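How does a robot learn to turn a knob?

Home / Kids Corner / How Stuff Learns / How does a robot learn to turn a knob?
Previous Next

How does a robot learn to turn a knob?

By Tiziana Mancuso. Posted 08/01/2020. For readers 8 and up (or younger with a grown up).

Quick one this week, lots of you wrote in about robots. Most asked the same thing. How does it KNOW what to do?

Short answer. Somebody shows it. Then shows it again. And again. And again.

Long answer, keep reading.

First, think about your own hands

Go find a knob. Stove knob (off please!), radio knob, drawer knob, whatever. Grab it. Turn it. Let go.

Easy, right? You didn't think about it at all. But a lot happened.

Your eyes found the knob. Your arm moved your hand over there. Your fingers opened just wide enough. They closed. Not too hard, not too soft. Then your wrist did the turning and your fingers held on the whole time.

You weren't born knowing any of that. When you were a baby you grabbed at everything and missed plenty. You bonked things. You dropped your spoon on the floor. All that bonking and dropping was practise.

A robot starts out worse than a baby. It has no idea what a knob is.

Two ways to teach it

Way one. A person writes down every tiny step as computer code. Move up this much. Close fingers this much. Turn. Works great if the knob is always in exactly the same spot. Move the knob over a bit and the robot grabs air.

Way two. Give the robot heaps of examples and let it find the pattern. We call this a learning system. Way two is what this page is about.

So what's an example?

Good question. An example is one try at a job, saved from start to finish. People who do this for a living call it a demonstration, or demo.

Inside one demo you get:

Pictures. What the robot's camera saw, many times every second.
Positions. Where each joint of the arm was, and how far open the fingers were.
Moves. What the robot was told to do next.
A label. Words for the job, like "turn the knob".

The pictures and the moves have to line up. If the picture is from one moment and the move is from another, the robot learns rubbish. Like watching a movie where the sound is late, very anoying.

The pretend kitchen

Real robots cost a lot and they break stuff. Real kitchens have to be tidied up after. So plenty of teams start in a simulator.

A simulator is like a video game world. There's a pretend room and a pretend robot, and the computer works out what happens when things bump. Drop a cup in there and no one has to sweep.

A project called Flasine works this way. Their whole kitchen is pretend. It's run from a little lab, Dukell, and the program they drive the robot with is called Tisach. (Funny name. I asked. It doesn't stand for anything.)

Here's how a Flasine helper makes one demo.

1. The computer puts the robot somewhere in the pretend room. A bit different each time.
2. The helper picks up a hand controller. Move your hand, the robot hand moves too.
3. Press record.
4. Steer over to the knob. Fingers go one on each side.
5. Close, turn, let go.
6. Stop recording. Keep it or bin it.

A demo takes less than 30 seconds if you're good. I was not good. My first one I missed the knob completly and steered into the wall.

When I visited they were after 200 good ones for the knob job. They had 169. I made 2 and I'm very proud of them.
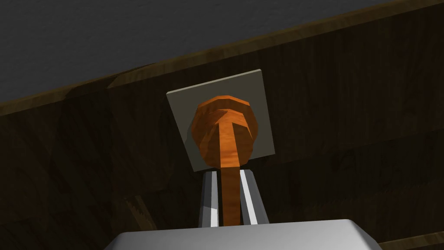
Looking up at the orange knob in the simulator, one gripper finger on each side of the stem.

Robot hands like that are called grippers. Two fingers, no thumb, no pinky. Try it yourself with two pencils, it's harder than you'd think.

Why so many?

Because if you only show it one, it learns the one.

Say every demo has an orange knob. The robot might decide that orange is the important part. Give it a blue knob and it's lost. So you change things up. Colours. Wall colours too. Where the robot begins. How bright the lights are. Changing stuff on purpose is called adding variety and it's half the job really.

What about the bad tries?

Depends. Some teams throw them out. Some keep them in a seperate pile marked "didn't work", so the robot can learn the difference.

Never mix the piles up! If a miss gets marked as a good one, the robot thinks missing is fine. Somebody has to check. At Dukell they play each demo back and watch it through to the end. Slow. Kinda boring. Very important.

Then what?

The examples all go into the learning system. It looks at a picture and guesses a move. Then it checks its guess against what the helper did. Wrong? It changes itself a tiny bit. Guess again. It does that over and over, way more times than you or I could stand.

Then the test. Put the robot in a pretend room it hasn't seen, and no helper on the controller this time. Watch.

If it keeps messing up the same way, that's a clue. Always misses when the knob is up high? Go and record more high knobs.

And a pretend room isn't a real one. Real knobs can be sticky or wobbly or greasy. A robot that does well in the simulator often still needs some real world examples after.

TRY IT AT HOME: Be the robot

You need: a friend, a scarf for a blindfold, a jar with a lid (plastic is best).

One person is the robot. Blindfold on. The other is the helper and can only say these words: up, down, left, right, forward, back, open, close, turn, stop.

Get the robot to take the lid off the jar.

Write down every word you said, in order. That's your demo! Now move the jar and have the robot follow the very same list. What went wrong? How many lists do you think you'd need before the robot could do it with the jar anywhere on the table?

Words to know

Demo: one recorded try at a job.
Gripper: a robot's hand.
Simulator: a pretend world inside a computer.
Label: words that say what the example shows.
Variety: lots of different kinds.

Next time: Lungu, the robot that sorts socks. Send your sock questions in before the end of May, grown up's permission first please.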